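Flellbridge Team Reports Gains in Two-Armed Cloth Handling From Corrected Practice Runs

FLELLBRIDGE, September 23, 2026 – The Garnholm Institute today released the results of a study on how robots learn to pick up and spread out crumpled cloth. The study found that a pair of robot arms handled unfamiliar pieces of fabric more reliably when their training included recordings in which a human operator stepped in to correct a poor grasp.

The method, named Fultetti, was developed at the institute's Flellbridge laboratory with support from Venter, a maker of equipment for commercial laundries. It will be made available to other research groups at no charge.

Cloth remains one of the harder materials for machines to handle. A box or a bottle keeps its shape when it is lifted, while a piece of fabric can fall into a new arrangement each time it is touched. Corners disappear into folds, and one layer is easily mistaken for another. Systems trained only on clean, successful demonstrations often have no useful response when the first grasp lands in the wrong place.

The Fultetti method addresses this problem by giving added weight to the moments of recovery. During data collection, the arms attempt to lift a piece of cloth and bring it into an open hanging position. If the grasp is poor, an operator takes control, releases or shifts one gripper, and returns control to the system. The few seconds on either side of each correction are marked and used more heavily in training than the rest of the recording.

The team gathered 2000 recorded attempts for the study. Of these, 1605 were used for training after recordings with equipment faults or incomplete data were removed. The trained system was then evaluated in 126 trials on fabrics that had not been part of the training set. It was compared with a system of identical design trained on the same recordings without the added weighting. The Fultetti system completed more of the trials and needed fewer regrasps in those it completed.

"A bad grasp used to be the end of the attempt, and we would discard the recording," said Zinhle Shezi, who led the study. "Those recordings held the information we were missing. The operator's correction shows the system what to do from a position it will certainly find itself in again."

Work was carried out in enclosed cells with patterned wall coverings. Varied backgrounds are part of the study's design and are intended to keep the system from relying on a plain surface to find the outline of the fabric. Several colors of cloth were used, and pieces were often left in loose heaps together so that the arms had to separate one from the others before lifting it.

The institute noted several limits to the results. All trials used single-layer cloths without buttons, zippers, or sleeves. Performance was lowest on thin fabrics that twisted at the point of contact, where the two grippers sometimes held the cloth securely but too close together to open it fully. The study did not measure folding or stacking, and the speed of the system remains well below that of a trained laundry worker.

A second phase of the project is scheduled to begin in March. It will extend the method to towels and simple garments and will test whether corrections recorded on one pair of arms can be used to train another pair with different grippers. Venter will supply worn and laundered textiles for that phase.

"Our customers handle fabric in every condition, and very little of it arrives flat," Shezi's project partners at Venter said in a joint statement with the institute. "We welcome a method that begins from that fact."

The full report, the training recordings, and the software used to mark corrections may be requested from the institute's Flellbridge office.

About the Garnholm Institute
The Garnholm Institute conducts applied research in robotics and machine learning. Its Flellbridge laboratory focuses on the handling of soft and flexible materials.
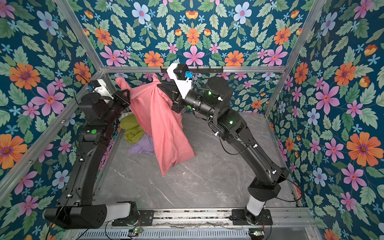

Two robot arms suspend a pink cloth in a test cell, with yellow-green and lavender cloths on the floor behind it. Credit: Garnholm Institute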